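We got to the Gomwood site a little before ten, having been told the car park fills up early, and it does. The visit had been arranged through Dedum, who distribute the Esum training cell in this country. Our college has been looking at it for the second-year automation course, and I wanted to see one running before we put in a request for money.

The demonstration room is on the first floor, at the back. The cell is smaller than the brochure led me to expect. You get a table-mounted arm, a parallel gripper, a wrist camera, a fixed camera and a set of white printed workpieces. Dedum set up the cameras and let us watch both views on a monitor while the arm worked.

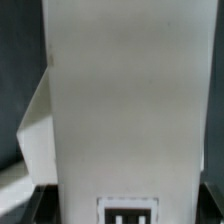 The wrist view is softer than I would like. Small print would be lost on it, although for lining up the fingers with a part it seemed good enough. I asked whether a better camera could be fitted and was told that a replacement mount is planned for April, price not yet known.

Most of the morning went on the task pieces. They carry square tags, and the software uses these to work out where each piece is. The pack we were shown is called Bạch and has 30 exercises, graded by difficulty. The early ones are plain pick and place. Later ones involve fixtures with handles, and students have to decide which way the gripper should approach. The pieces can be reprinted from supplied files, and I would expect to do that often with a full class. 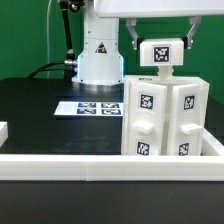 Gripper holding a tagged block above the holder with two handled panels.

White rails mark out the working area on the black table. I asked about leaving them off, as our benches are narrow, and the answer was that the cell can be run without them but the supplied exercises assume they are there. The green backdrop is an extra. Ours would go against a painted wall, so we may not need it.

Noise was not a problem. We could talk normally standing next to the table.

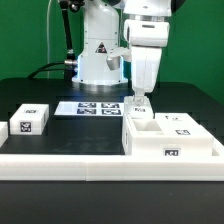
COSTS AND SUPPORT

The annual licence is 252 pounds per seat, with a minimum of 3 seats. The hardware is quoted separately and depends on whether you take the second camera. Telephone support is included for the first year. After that it is charged by the call, and I could not get a clear figure.

The manual runs to roughly 100 pages and is well laid out, though the section on calibration needs more diagrams. I was given a copy to bring back and it is in the staff room for anyone who wants to read it.

Dedum will lend a cell for a fortnight if the college covers carriage both ways. I have asked for a slot after the exams.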